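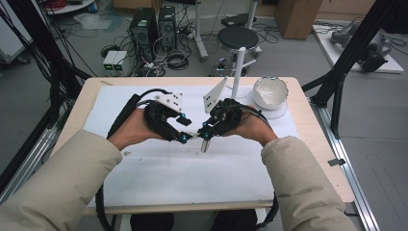
Hrvoje Grgić does not expect a machine to empty his dishwasher this year. The head of applied handling at Ornex, whose laboratory in Drormont studies household and light retail tasks, says the question he hears most often is also the hardest to answer fairly.

"People ask whether a robot can put a bowl away," he said in April. "In our building, with our bowl, on a good morning, yes. In your kitchen I would not promise it."

His team has recorded 2000 demonstrations of simple tabletop chores performed by people using hand-held grippers. Of these, 400 involve fragile dishes. Mr. Grgić considers both figures modest. A person learns the weight of a cup within moments of lifting it, he noted, while a machine may need many attempts before it stops squeezing too hard – or letting go too soon.

Shop-floor work is further along. Berisha, a housewares retailer, has been trialling shelf restocking at two stores near Pluvside, and three of its product lines are now handled overnight without staff assistance. Glassware is excluded from the trial.
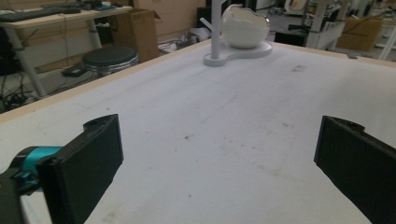 Berisha's position, as Mirela Tadić put it, is that speed matters less than breakage, and that the company would accept a slow machine well before it accepted a careless one. She added that staff hours at both stores have been maintained.

Mr. Grgić agrees with that order of priorities. He would like to see homes included in the next round of work, beginning with clearing a table after a meal. Laundry, he said, can wait. "Cloth changes shape every time you touch it. I would sooner give us a full sink."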